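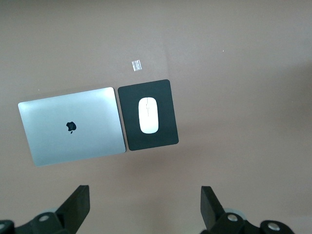 The planner finally stopped being afraid of the table! I have been stuck on this since October, and last night around 11 pm it just went, first try, so forgive me if this post rambles a bit.

Some background for anyone who skipped the earlier posts. Inia is my little motion stack. It takes a goal pose for the gripper, asks the perception node what's in the way, and hands a path to the arm controller. The trouble was always in the middle step. Perception fits a plane to the tabletop and treats anything above it as an obstacle, and my plane was tilting whenever something dark took up a good part of the view. The depth readings over dark stuff come back full of holes, the fit leans toward whatever is left, and suddenly half the table is "in collision". The planner would then sit there for 60 seconds and give up.

Catrin Hughes suggested (very patiently, over two long emails) that I stop refitting the plane on every update. Keep the old one, and only let it move if enough new points agree. I'd been so deep in tuning thresholds that I never thought of it. It took 13 lines of code -- and four of those are logging.

Planning time is now roughly 2 seconds for most goals, and the paths look sane. No more swinging the elbow up toward the ceiling to dodge a bump that isn't there!

Flat things are still a headache. A closed laptop barely rises above the plane, and a mouse pad hardly does at all, so right now Inia is happy to call the pad part of the table. For reaching that's fine. For picking up the mouse that sits on it, I want to know where the pad ends, and I think that has to come from the color image. Heikki Saarela has a segmentation branch that might do it, so I'm going to try merging that next -- wish me luck with the build files.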